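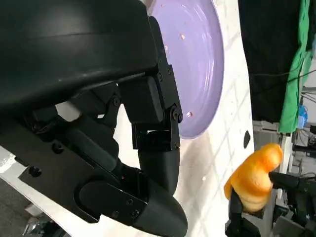 One reader wrote in after the November issue to say that the torque figure on the Olteck hinge card is useless without knowing how dry the thread was, and asked us to print a correction. The point is fair. The card gives 5 newton-meters and says nothing about lubrication.

Tightening torque is a stand-in for clamp load, the force that holds the joint together. Most of the effort at the wrench goes into friction under the head and along the thread. Oil the screw and the same wrench setting stretches it further. A value meant for a dry thread can overload an oiled one.

For the Olteck hinge, use the card value on clean, dry threads only. If you apply threadlocker, check its data sheet for a torque correction before assembly. Do not add oil to a joint that already has threadlocker on it.

Two further notes:

Screws into soft metal. Engagement length matters more than grade. We look for at least 2 diameters of thread in aluminum. A harder screw in a short hole strips the hole.

Rechecking. Paint and plastic washers creep under load. Where either sits in the joint, recheck after 60 hours of use. Jurell ships its brackets painted on the mating face, so mask or scrape that area first.

The wrench calibration table from Charbonneau will run next month.

Print this item | E-mail this item

Reader comments (3)

Illow shop: We recheck at 1,000 cycles instead of by hours. Easier to log.

dkr: Does the dry value apply to zinc-plated screws? The card doesn't say.

Benchside: Scraping paint leaves bare steel. Touch up the edges afterward.

Contact the editor | Copyright, all rights reserved | Back to top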